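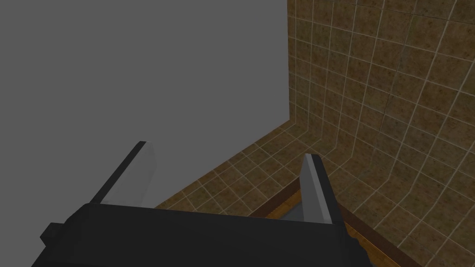
Temard is the matte enamel we reach for when a metal cabinet, a bed frame or a set of old shelf brackets deserves a second life. It's water-based, it goes on with a brush or a small foam roller, and it dries to a flat, even finish with very little shine. We love it in pairs! A pale light gray on the broad side with black along the narrow edge, like the tall thin plate on the left, gives you a crisp line you can pick out from across a room - and it makes plain flat stock look sharp.

Satish Naidu mixes every color at our Maltgate shop, and he has been fussing over the darks all winter. The new one is Kaimal, a very deep charcoal that stays soft-looking under bright kitchen lights (our old black could go a bit blue). It joins the regular range in March.

Coverage and drying
One can covers 70 square feet in a single coat. Plan on 2 coats over bare primed metal, with an overnight wait between them. Clean up with warm water and dish soap.

Prep
Wash off any grease, scuff with fine sandpaper, wipe down, and prime with Zovik Gray. For two-tone work, paint the lighter color first, let it dry overnight, then tape your line and pull the tape while the dark coat is still a little tacky.

Item no. 1385, one quart. Stir well before use and keep from freezing.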